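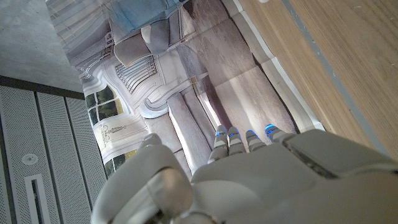
The print unfolded beside a wooden surface, with a pale margin down one side and faint creases still in the paper.

Putex Large Interior Print, reviewed by Sem Claeys

I bought the Putex print in April to go over the desk in our back room. It is a photograph of an ornate interior on one large sheet, and it comes folded in a flat envelope. Putex will also send it rolled in a tube, but that option was out of stock when I ordered.

The picture itself is good. The blue near the top is a light sky blue and looks right next to our wall color, which I was not sure about from the website. Small detail holds up well until you get very close.

The folds are the weak point. I left the sheet under heavy books for two nights and the creases got softer, but they did not go away. Pádraig Cullinane at the Conneely frame shop told me to press it from the back with a cool iron and a cotton cloth. I tried one corner and it helped a little – I would not go any hotter.

Check the size before you buy a frame. The pale border counts toward the listed measurements, so the photograph is smaller than you may expect. I had ordered a Bekus frame with a mat and the mat covered part of the picture. I took the mat out and it fits fine.

Delivery took roughly 22 days. The envelope had a bent corner but the sheet was not damaged.

I would buy from Putex again, but I would wait for the tube.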